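Budgeting for a second gripper setup

I put off writing the equipment plan until November, and then had to do it in one Sunday afternoon. A few people have asked how I split the money, so I am putting it down while I still have the spreadsheet open.

The total was 4000 dollars. That had to cover a second pair of hand-held grippers, spare parts, cabling, and something to store recordings on. It did not have to cover the table, the lights, or anyone's time.

1. Fingers and pads

Pads come first because they are what we replace most. Gratport sells a set for 60 dollars and Tannous sells one for less, but the Tannous screw holes don't line up with our older fingers and I'm not going to drill them. I put in for Gratport sets and left 500 dollars on that line for the year. Bushings are on the same line.
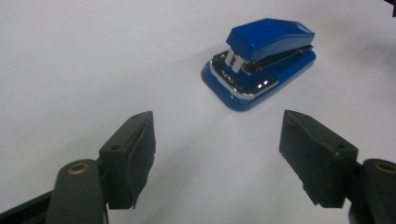
2. The grippers themselves

We had quotes from Itomau and Flitelano. Itomau was cheaper per pair and slower to ship. Flitelano included a case and one year of repairs. I went with Itomau, mostly on account of the parts being the same as what we own. Idun Sandberg argued for Flitelano and may well be right about the repairs. We agreed to look at it again when the first pair needs service.

3. Cables and mounts

I had 239 dollars here and it was too low. Good cables with strain relief cost more than I remembered, and I forgot mounting hardware completely. I moved money over from storage to fix it.
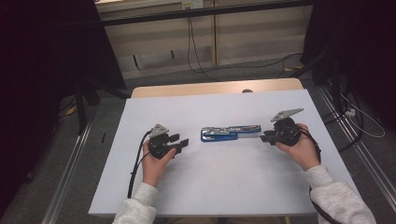 If I were planning this again I would price the cable runs before anything else. I had been thinking of a gripper as one item on one line. Each one in use has a black cable coming off it and going down past the table, so a second pair means two more of those, plus spares, plus somewhere to plug them in. I also had a line for test objects, and I cut it. A blue stapler does fine for practicing a pick, and the office supply closet is full of that sort of thing.

Storage ended up with whatever was left. It will last until spring if we delete the bad takes every week, and so far we haven't been doing that.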